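4.2 Washing quilted and padded jackets

Before the first use of the Evum washing machine with padded clothes, please read this section fully.

1. Close all zips and empty the pockets.
2. Turn the jacket inside out.
3. Put at most 2 jackets in the drum.
4. Choose the programme Outdoor and set 20 degrees.

Caution: Do not use softener. It makes the filling stick together.

After the spin, shake the jacket well and dry it flat. Fold it only when the filling is fully dry, also inside the seams.
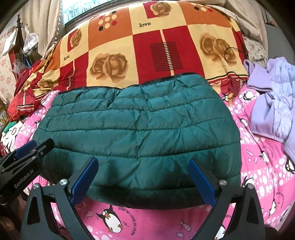
4.3 Storage

Keep folded jackets in a dry cupboard, with no heavy things on top. A jacket which stays pressed for the whole summer needs 5 minutes in the dryer on low heat before wearing.

Note: If the display shows code 133 during spin, the load is not balanced. Stop the programme, spread the clothes by hand and start the spin again.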